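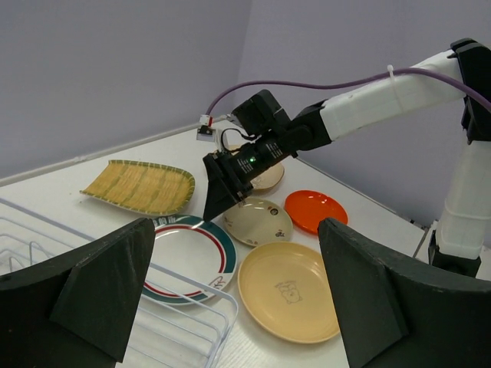 A reader going by the name of Fusava owner wrote in to say I was being unfair to phone makers last month, and that if I wanted an old operating system I was free to go on using one. The update is optional, the message said. You tap "later" and get on with your day.

I tapped "later" for most of December. On my phone, a mid-range Virent I paid full price for, "later" means tonight, and after enough nights the choice shrinks to "install now" or "install in 2 hours". I took the two hours. By breakfast the phone had a new lock screen, a new settings menu with the hotspot switch moved three layers down, and an assistant button where the torch used to be. I still press it in the dark and get asked how it can help.

So I don't buy optional. I also don't buy the other half of the argument, which is that the big yearly update is a gift. Companies that sell handsets don't hand out presents. A new version of the software gives Virent something to announce, it gives the shops a line for the card beside the display model, and it makes a two-year-old phone feel a bit slower than it did. I'm not claiming anyone sits in a room planning that last part. I'm saying that if it hurt sales, somebody would have fixed it by now.

Security patches are a different matter and I wish the industry would stop stapling the two together. If there's a hole in the browser, plug it, tonight, while I'm asleep, and don't bother telling me. What has that got to do with the colour of the icons? Schmieder, to its credit, used to send the fixes out on their own, small files, done in five minutes. Then it rolled them into what it calls the seasonal release. Now a customer who wants the patch has to swallow the redesign as well, and a customer who dislikes the redesign goes without the patch. I know people in the second group. They are sensible people who bank on their phones.

The promise of long support deserves a harder look too. Gadus advertises 36 months of updates on its cheaper models, and it's a good number to put on a box. Read the small print and the clock starts on the day the model was launched, so the bargain buyer who picks one up from the clearance shelf a year and a half later gets half of what the box says. After that the phone still rings and still takes photos, but the apps begin dropping away, the bank first in my experience. A $300 phone that lasts eighteen months is an expensive phone.

I've heard it said that ordinary users don't care about any of this. Maybe. I think they care quite a lot when the keyboard changes shape overnight, and they blame themselves for not keeping up. My mother apologised to me for not being able to find her own photos after her last update. She had nothing to apologise for.

What would I settle for? A switch that says "security only" and means it. An end-of-support date printed on the box, month and year, in type I can read without my glasses. And a way back for anyone who hates the new version, even if it only stays open for a few weeks. Desktop computers have offered something like that for years and the makers seem to have survived.

Fusava owner tells me the next release is meant to be the best yet, with more than 300 improvements. I went through the list. The torch isn't on it.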